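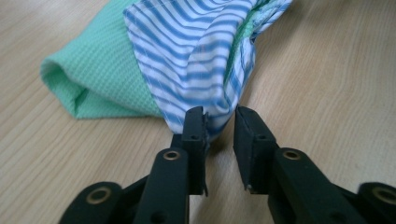 Subject: Re: [linen-care] Waffle towels going stiff, and what to do with old shirts

Hello all,

I am answering to the message from last week, because I had the same two questions for a long time and nobody had answered the second one yet. I quote the parts I answer to and cut the rest.

> I bought a set of waffle towels in the spring and they were
> lovely for a month. Now they have shrunk to almost a square
> and they feel like cardboard. I wash them at the hot setting
> with softener, same as all my other towels. Is the weave
> simply bad, or am I doing something to it?

The weave is not bad. Waffle cotton always shrinks in the first washes, it pulls itself together into the small cells, and this is how it gets its texture. My own are from Mavia, the mint-green ones, and they became shorter by the width of my hand before they stopped. If you hang the towel while it is still heavy with water, the length comes back a little, but do not expect it to be as it was in the shop.

The stiffness is another matter and I think it is the softener. It leaves a film on the cotton, and in a waffle there are many small corners where it can stay. I stopped using it completely. What I do now is this: one wash at 60 degrees with half the usual powder, then a second rinse with nothing, then I shake each towel hard before I hang it. After 4 washes they were soft again. I tried vinegar too, but I could not find a difference, so I do not recommend it or advise against it.

> Also how do you all fold these? Mine never stay flat in
> the cupboard. They open up again like they have a spring
> inside.

Yes, they do this. With a flat terry towel you can press out the air and it stays. The waffle does not want to be pressed. I fold mine over once the long way and then I let it make its own round fold, like a loose tube, and I put the tubes next to each other on the shelf with the fold to the front. It takes more space than a stack, but I can take one out and the others do not fall. My shelf is a narrow one and 5 towels fit exactly.

> Last question and then I will be quiet. My husband has a
> pile of striped cotton shirts with worn collars. The cloth
> in the body is still good. Is it worth keeping for cleaning
> cloths or does shirt cotton not absorb enough?

It is worth keeping, but not for every job. Shirt cotton is thin and tightly woven, so for water on the floor it is almost useless, it only pushes the water from one side to the other. For glass, mirrors, taps and eyeglasses it is the best cloth I know, better than the ones I paid for. I use it together with the waffle: first the towel takes the water, then the shirt cloth takes the marks. The two lie always together on my table on cleaning day, and I change from one hand to the other.

Some notes about cutting, from my mistakes:

Cut off the buttons first and put them in a jar. A button on a cleaning cloth will scratch the tap.

Use the back panel. It is the largest piece without a seam, and from one big shirt you get two good cloths from it. The front with the pocket gives smaller pieces.

Where the shirt has already a hem, keep it. It is one side less to sew, and the factory stitching is always straighter than mine.

The other sides you must hem, or at least cut with zigzag scissors. I left some raw in the beginning, and the threads came off in the washing machine and wrapped around everything.

Do not iron them. I did it for a year, until I understood that I was ironing rags.

The thread I use is Haser, the ordinary white cotton one. Polyester thread is stronger, but after many hot washes the cotton shrinks and the thread does not, and then the edge becomes wavy. It is not a big problem for a rag, only it looks untidy.

One small warning about colors. Blue stripes are usually safe, but a dark blue shirt which was never washed hot can give some color the first time. Wash it once alone before it goes in with a light green towel. I speak from experience – I have one towel from that set which is now for the bicycle.

I have also a question of my own. Does somebody know if the Juvside drying racks can be bought with wider space between the bars? Mine has 11 bars and they are so close that a waffle towel touches itself on both sides and needs a whole day to dry in June. In winter I prefer not to say. I looked at the Peng rack too, but it is only for the wall, and in our rented apartment I may not drill.

Thank you for reading, and please correct me if something about the thread is wrong, I am not a trained seamstress.

Greetings to the list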